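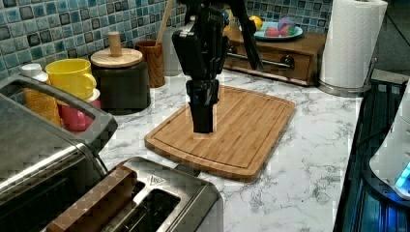

Beverley Mahuika wrote to us that a second gripper should come before a second arm, and that we must keep money for spare fingertips. We have followed her on the fingertips -- the gripper is still in discussion.

Equipment plan for the Vidarness kitchen bench, November 2018

On this page we collect pictures of the work for which we ask the money. The bench is small and the list is short, but each line has been checked with the supplier.

Bench 2, cutting board task. The black arm has its fingertips down on the bamboo board, and the gripper is closed. For this kind of contact we want softer tips: 187 pounds for the set from Plaltden, delivery included.

The other lines are a spare cable set (370 pounds, quotation from Harawira, valid since October) and a service contract of up to 2000 pounds per year. Horkside has offered the same contract without travel costs, but their answer about weekend visits is not yet clear to me.

Remarks on the prices can be sent to the bench office before the order goes out. Please write the bench number in the subject line.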